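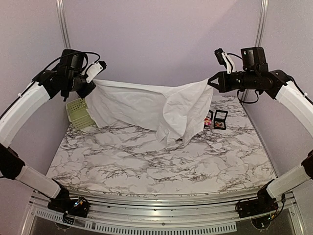 gredell-fold

Control + perception stack for the two-arm cloth cell. Takes wrist camera streams in, puts joint targets out. Lives next to weren-drivers (motor bus, not in this repo) and ulloa-plan (vendored under third_party, don't edit it there, we lose the changes every time).

Status: works on the bench at Trollbridge, main branch. API not stable. Last full pass over this README November 29, 2018, anything newer is in the changelog.

What's in here

perception/ - cloth mask, edge fit, corner finder
planner/ - picks grasp pairs, lift and stretch paths, calls into ulloa-plan
control/ - joint controller, gripper controller, tension estimate
tools/ - calibration, log viewer, episode cutter
configs/ - one file per cell, yours is probably trollbridge_a.yaml
episodes/ - index only, the data itself is on the share

Install

Python 3.6, Ubuntu 16.04. 18.04 builds but the camera nodes drop frames, not looked into yet.

Clone, then run setup.sh from the repo root. It makes its own virtualenv. Don't run it inside another one. After that run tools/check_bus with arms powered - both sides need to answer before anything else will start. If only one side answers, check the config first, left and right ids are swapped in the old files.

Quick start

1. Power arms, wait for bus check to pass
2. tools/calib_quick, both wrists
3. run_cell --config configs/trollbridge_a.yaml --task stretch
4. Cloth anywhere in reach, press enter

Tasks right now are pick, stretch, lay and fold_half. stretch is the good one. fold_half needs a clean stretch to start from and will refuse otherwise. lay is OK on a clear surface and poor near other objects, see known issues.

How stretch works

First arm picks the highest point on the mask, lifts. Second arm looks at the hanging cloth from its own wrist camera, finds a corner candidate, grasps. Then the first arm regrasps if its hold isn't on a corner (usually it isn't). Then both move apart until the tension estimate crosses the limit or the top edge gets straight enough.

"Straight enough" is edge_sag_max in the config. Leave it loose. A bit of sag in the middle is fine for folding, and chasing a flat edge just pulls the cloth out of the fingers. Same for the bottom - the corner finder only wants the two held corners plus one free one, the rest can hang in folds.

Tension comes from motor current, no force sensor. It is noisy and it drifts as the motors warm up. Re-zero every 20 episodes, tools/rezero, grippers open and empty.

Perception notes

Mask is color + texture, small network on top. Color alone was useless: white cloth on white marble pattern, the gray veins got picked up as wrinkles and half the grasp points landed on the table. Texture branch fixed most of that. If you change the tabletop, retrain, don't just tweak thresholds.

Overlapping folds are still the main failure. A rounded fold hanging in front of the panel looks like a corner from some wrist angles. The planner now asks for a second view before commiting, costs time but worth it.

Other objects in the cell go in as obstacles - basket, small cases, whatever. Fitted as boxes, no classes. Partly covered objects get a box for the visible bit only!! So the box grows when the cloth moves away and the planner may replan mid-move. Looks like a hang, it isn't.

Data

2749 episodes in the index. Each one has both wrist streams, the fixed view, joint states, gripper width, task label, outcome label. Outcome is done by hand after the run, one of good / partial / dropped / abort. 83 have no outcome yet, filter on outcome_set if you train on this. September recordings have a clock offset between left and right streams, episode cutter corrects it if you pass --fix-offset, the raw logs are untouched.

Train/val split is by session, not by episode. Keep it that way please, neighboring episodes are near copies.

Known issues

- 13 open, the ones that will bite you are below
- cable on the wrist can show up in its own camera at extreme roll, mask treats it as an object
- lay drags the hem over anything low behind the cloth
- gripper reports closed on thin fabric even with a good hold, trust the tension value
- log viewer crashes on empty episodes
- stopping with ctrl-c leaves torque on. Use stop_cell
- fold_half times out silently, we know

Config bits people ask for

edge_sag_max, tension_limit, view_retries, regrasp_max, table_z. table_z has to be measured again whenever the top gets moved, even slightly. Everything else in there has a comment, mostly.

Contributing

Branch off main, run tests/offline before pushing. Tests that need the arms are marked hw and get skipped by default. Planner changes need a replay run attatched to the merge request, both the old and new output. Weren firmware bugs go to the driver repo.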